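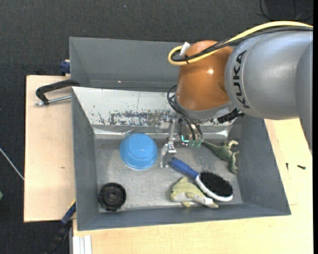
Zakhar doesn't think the success rate should go in the report at all until we can separate a bad grasp prediction from a bad motion. According to him, 532 attempts with one lumped number tells a reader next to nothing, and he would sooner see a smaller run where every miss has a cause written beside it.

8/28/22

I mostly agree, so I spent the morning going back through the logs and labelling misses by hand. Corinne did the second pass so we could compare. Categories as we settled them:

A – predicted point is off the object
B – point is on the object, approach angle hits a wall or a neighbour
C – point and angle fine, object slips on closing or on lift
D – planner gave up, no motion

Of the 532 attempts, 232 were misses. B is the biggest group and it's mostly objects sitting close to a bin wall. C comes next. A is smaller than I expected going in. We disagreed on 40 of the labels, nearly all of them B against C, where the finger brushes something on the way down and the object has already shifted by the time it closes. Corinne calls those B. I had been calling them C. We're going with hers, and I've relabelled mine to match.

Objects in the main bin for the current set: blue bowl (upside down), black disc, hairbrush with the bristles up, the fish toy, the green dinosaur. Five at a time, one bin. Rear bin stays in its place behind.

Notes by object:

Bowl – inverted, the network wants the raised base nearly every time. Fine in principle. When the bowl is near the far wall the approach tilts and the bracket side gets too close for my liking. Clearance in the planner is set to 8 mm. Try a larger value for this one object before changing it globally.

Disc – the ridged rim gives good scores, the hub gives better ones, and the hub is the wrong choice. Efren thinks the depth is noisy in the recess and the network reads the noise as an edge. Plausible. He's going to rerun those with the depth smoothed.

Brush – handle picks are good. Bristle picks score high and shouldn't. The Stanska training set has no brushes in it, bristles up or otherwise, so I can't really blame the model.

Fish – no pattern yet. It gets worse when the brush is lying against it, and I suspect the mask is merging the two. Check the segmentation output before blaming the grasp head.

Dinosaur – the tail is favoured over the body. It's long and tapered, and closing near the tip is most of our C group for this object. A penalty on distance from the centroid might be enough.

Bins are clamped to the table and should stay that way for the whole set. If anyone does move them, redo the calibration and put it in here – Ronaldo lost an afternoon to that in April.

The scuffed floor and the chipped band on the far wall may be feeding false edges into the colour branch. Haven't tested it. Cheapest check is the same layout with colour off, depth only, and compare the A group.

Reply to Zakhar: keep the overall figure, put the four categories under it, and print the disagreement count as well. He's all right with that as long as the definitions go in the body and not the appendix.

To do
– depth-only run, same five objects
– Efren: smoothed depth on the disc
– centroid penalty, dinosaur first
– send label sheet to Princess for a third pass on the 40

Recent entries
Gripper finger swap, notes and torque settings
Mangubat planner: timeouts and what we changed
Labelling sheet, version 2
Calibration drift after the April bin move
Zernitz baseline, first results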